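Marking household property so police can return it

Last updated Sun 25 February
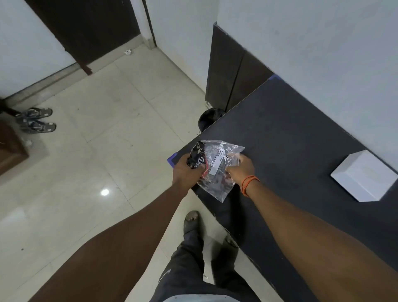
Recovered goods are returned to an owner only when ownership can be shown. A serial number is the best proof. A mark made by the owner comes second, and a photograph third.

Tools

Engrave the metal body, not the battery or the removable guard. Use your driver's licence number preceded by the state abbreviation. Set the engraver to a shallow stroke and practise on scrap. On painted castings, cut through to bare metal and seal with clear lacquer.

Bicycles

The frame number is usually stamped under the bottom bracket. Turn the bike over, clean off the grease and copy the number twice. Add a second mark inside the seat tube, on a strip of cloth tape written in ink.

Electronics

Do not engrave laptops or phones, as it may void the warranty. Use a UV pen on the underside and renew the mark every September. Ink on a surface that is handled daily fades sooner. Areeba Butt uses the Novley fine tip, which writes cleanly on anodised aluminium but beads on glossy plastic.

Jewellery

Photograph each piece beside a ruler, on a plain matt surface, in daylight. Record hallmarks under a loupe.

The register

Keep one line per item: make, model, serial number, date bought, price paid, position of mark. Anything worth more than $40 goes in. Ours takes 11 pages, and the largest single entry is a table saw at $1,124. Store one copy away from the house. File receipts by year; thermal paper should be photocopied, as the print goes grey.

If there is a break-in

Leave doors and drawers as found. Ring the police assistance line, or triple zero if the offender may still be inside. Give the officer a printed copy of the register and write the report number on your own.

Ghizlane Tahiri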